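Kotcombe Planning FAQ: Budgeting for a Two-Arm Robot
Updated 2021-01-03

What does the base quote from Girnska cover?
The torso, both arms, one gripper per arm and the controller. Floor preparation, cabling and the simulation license are quoted separately. Brurkitside budgeted the base unit alone and had to reopen the request in August.

Do we need simulation before we buy hardware?
If the robot will work in a kitchen or break room, yes. Appliance doors are the usual source of extra cost, and reach problems are cheaper to find in software. The license is $3,232 per seat per year. A site needs one seat during planning.

Which tasks should be simulated first?
Start with the refrigerator. Set the robot up facing the doors, bring one gripper in to the lower door's long handle and keep the other arm folded in front of the torso. Check elbow clearance and base position before working on grip force. Tables and chairs should be in the model, as they take up floor the base may need. 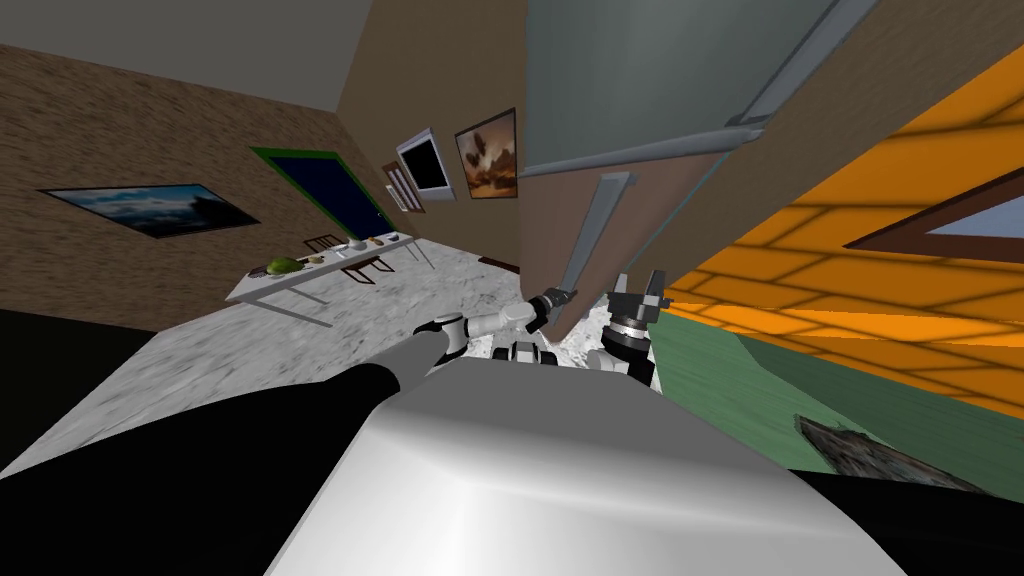 Sfeir objects that a simulated door always has a clean seal and a handle that never flexes, so a budget built on simulation alone will come in low. Sfeir would rather see the money go to a week of hardware rental. Our position is that both belong in the plan – simulation for layout and reach, rental for pull force and gripper wear. Rental is a separate line in the planning sheet.

How many grippers should we order?
Two fitted and one spare. Finger pads are consumables and are sold in packs of 13. Order one pack with the robot.

How much should we set aside for changes to the room?
Up to $500 per site for handle brackets, door stops and floor marking. Anything structural goes through the building budget.

What is the lead time?
Seven weeks from a signed order. Simulation can start as soon as the license is issued, with room measurements supplied by the site.

Can two sites share one robot?
Only if both have been modeled and approved. Transport and recalibration are charged per move and are not in the base quote.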